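Two grippers, four buns: a lab compares hands for kitchen work

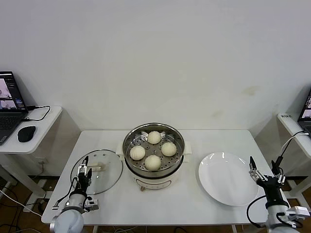

PLOREDEN, January 2019

The steamer came from a discount store, and so did the plate. The two arms behind the test cost rather more, and the engineer who runs it says most of her time goes into what is bolted to the ends of them.

Her group at Sunanis has been comparing two-finger grippers on a single kitchen job: take the lid off the steamer, lay it on the table, then move the buns to the plate. The current setup uses pointed black fingers on both arms. An earlier round, in May, used a wide flat set from Runex.

"The flat ones were better with the lid," she said. "They held the handle and it didn't turn. But you couldn't get them down between two buns without pushing one of them into the side of the basket."

The pointed fingers fit into the gaps, she said, though they bring their own trouble. A steamed bun gives when it is squeezed, and a narrow tip leaves a dent. The group now limits the closing force in software and stops the fingers early.

She has logged nearly 3,000 grasps so far. Each arm has its own laptop, which she prefers to running both from one machine. "If one side hangs, I still have the log from the other," she said.

Controllers were a separate argument. The group tried a unit from Sabbagh for 5 weeks and sent it back. It was fast enough, she said, but changing a force limit meant restarting the arm – a nuisance when the limit changes several times in a morning.

Asked which gripper she would buy today, she did not pick one. For lids and pans she would take the flat fingers, and for soft food the pointed ones. She would like to try one type on each arm, but the wrist mounts are different and the adapter plates have yet to be made.

"The lid is still the hard part," she said. "It's round and it's glass, and the handle is small."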